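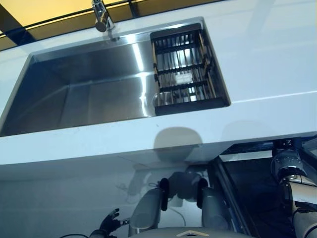
O escorredor pode ficar em cima da cuba da pia?
Pode ficar, desde que se apoie bem nas duas bordas e ainda deixe espaço para lavar uma panela do lado.

Cozinha comunitária da Plesora reabre com pia nova
4 de setembro de 2021

Gente, fui lá ver a reabertura da cozinha da Plesora e voltei querendo trocar a minha bancada! Depois de 7 meses fechada, a sala voltou a receber os cursos de culinária do bairro, e a pia virou o assunto da manhã (juro, tinha fila para ver de perto).

A bancada agora é branca, com cuba de inox funda e um escorredor preto que vai atravessado por cima dela. Antes a louça escorria num pano de prato estendido ao lado do fogão, e quem fez curso lá lembra bem da poça que ficava no chão.

Quem me mostrou tudo foi a Yolandi Mtshali, coordenadora dos cursos. "Eu pedi cuba funda desde o primeiro desenho, porque assadeira em pia rasa é um sofrimento", ela me contou, rindo. A obra ficou com a Grirnent e custou mais de 900 euros só na parte da pia, dinheiro que saiu da feira de fevereiro.

A primeira turma é de pães, com a Brenda Cropper, e tem quatro encontros. As inscrições são na recepção, até acabarem as vagas, e cada aluno leva o próprio avental. Eu já pus meu nome na lista! Falta ainda trocar a geladeira, que continua a antiga e faz um barulho danado, mas a Yolandi disse que essa parte fica para o ano que vem.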